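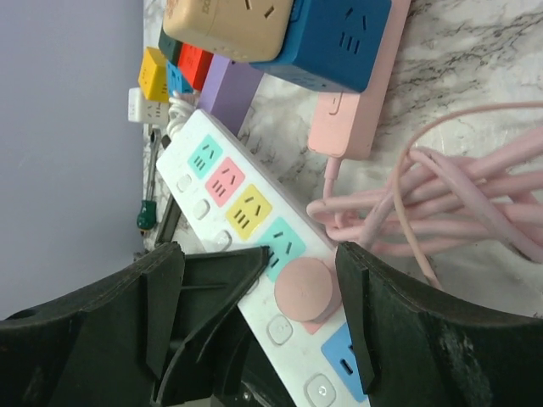

Hlongwane Residents' Club – Tools and Household Reviews

The club bought a long white power strip for the craft table, and two smaller pink items came along with it: a short pink power strip and a pink USB charger. Members have been asking which of them are worth having at home, so I have gone through all three. I have no way of testing the electrics properly, and this review is only about what they are like to live with.

The long one first. We call it the Birka, as that is the name it was listed under at the shop in Trirnotgate. The body is white and the socket faces are coloured – mint green, pink, yellow and blue. I thought the colours were a bit childish when it arrived. I have changed my mind. If you label your plugs by colour you can tell someone "switch off the yellow one" and they find it straight away.

The switches are what I would buy it for. They are small rounded squares set along the side, next to the sockets, so you can leave the glue gun plugged in and off while the lamp stays on. They are on the small side for anyone with stiff fingers. Two members said they would have liked something larger to press, and I agree with them.

White was a poor choice for a work table. The casing shows grey smudges and collects dust, and you notice it more beside the coloured parts. A barely damp cloth with the strip unplugged from the wall gets most of it off. I do ours on a Thursday before the evening session starts.

The other drawback is length. It takes up a good part of a small table and wants to lie along the back edge. If you only need to plug in a lamp and a radio, get something shorter.
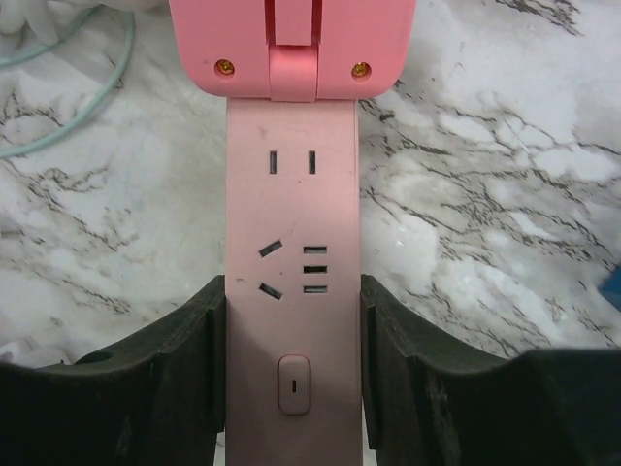

The short pink strip is the one I would take home. The face is simple, with a two-pin socket at one end and a three-pin one further down, then a rocker switch in the same pink. The switch has a small dash printed on it and sits in the middle, where your thumb goes anyway. One switch for the face is enough on something this size.

Check your plugs before you buy. The slots are not the British pattern, and neither are the ones on the long strip, so in this country you would need the right adaptors. Most of our craft lamps came from abroad with the same sort of plug, but a standard kettle or iron will not fit and should not be forced.

Pale pink hides dust better than white does. It still picks up the odd speck near the slots, though you have to be close to see them.
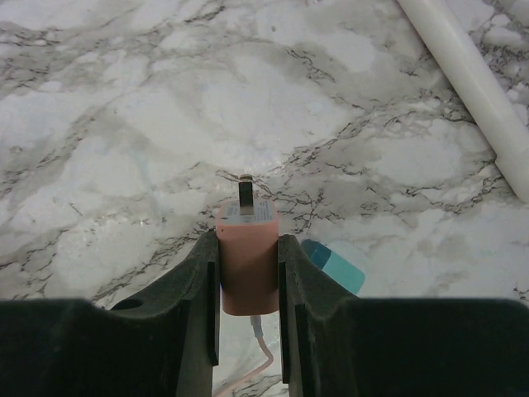 Photo: Nomvula Mthembu / Flaltholm

The charger is a small block in a salmon sort of pink, with a lighter panel on the face where the prong is. There is a lot of tiny print on that panel and I could not read it without a magnifier. I would like the rating printed somewhere larger.

We use it with a thin pale pink cable that has a white connector. The cable bends easily and packs away small, but thin cables get lost at the bottom of a bag, so put a twist tie round it.

Scores out of 5. Long strip: 4, losing a mark for the small switches and the white casing. Short pink strip: 4. Charger: 2, for the print.

The long strip stays on the craft table. The pink strip and the charger can be borrowed by members from August – please sign the book by the door and bring the cable back with the charger.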